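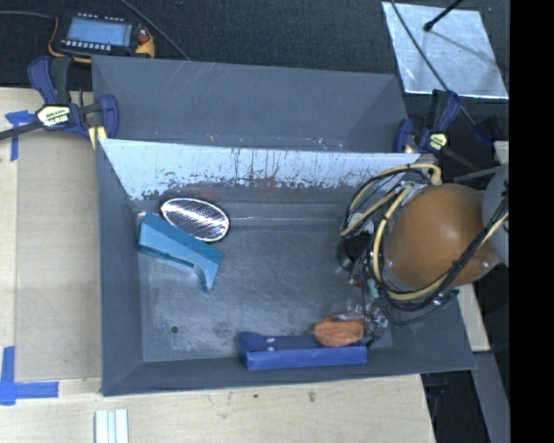 To: Alldale Residents' List
Subject: Re: Re: Who is standing in Vindside ward?
Sent: 9.40 pm

Hello all,

Sorry to have taken a few days over this, I wanted to sit down with a cup of tea and do it properly. Thank you for raising it, and I've left your message in below so that people who only read the digest can follow.

> I see from the Juhl newsletter that the sitting councillor
> for Vindside may be moved to Grukusness for the May vote, and
> that someone from outside the dale will be put up here instead.
> Is this settled? I've voted for the same person three times
> running and would quite like to know before a leaflet comes
> through the door. Also, do we still vote at the chapel hall?

It isn't settled, as far as I can find out. The local party has its selection meeting later this month, and until the nomination papers are in anybody can change their mind. What I was told at the surgery (the council sort, I wasn't poorly!) is that Grukusness was lost by 9 votes last time and they would dearly like it back, so they want a face that people know from the ferry campaign. I can see the sense in that from where they sit. From where we sit it feels a bit like having your good umbrella lent to next door.

The majority in Vindside was roughly 200, which sounds comfortable until you remember how few of us turn out when it rains. There are 2000 names on the register across the ward, counting the new houses at the Juhl end, and a good many of those people have moved in since the last vote and have no reason to be loyal to anybody. So I'd say a new candidate will have to get round the doors, and soon.

I did ask whether members here get a say. They do, if they had joined by the end of January, but the shortlist is drawn up at district level and may only have 2 names on it. If you're a member and haven't had a letter, do ring the district office, as the list they work from still had my old address in Alldale and I left there years ago.

As for the other side, I've heard that there will be an independent again, standing mainly on the bus cuts and the state of the top road. I've no leaflet to go on yet, so please don't take that as gospel. If anyone gets one, of any colour, could you type out the main points and send them to the list? Several people on here can't manage attachments and it would be a kindness to them.

Now, the polling station. The chapel hall is still down for the top half of the ward, doors open from seven in the morning until ten at night. The lower half has been shifted to the school, and that means the side entrance, up the ramp from the car park – the front gate will be locked. Your polling card will say which is yours. Postal votes are as before, and the form can be had from the library counter.

I'll be going along to the selection meeting with my knitting and will write again once there's a name. If anybody wants a lift up from the bridge, I've room for three, or two and a dog.

All good wishes,
your list secretary at the Vindside end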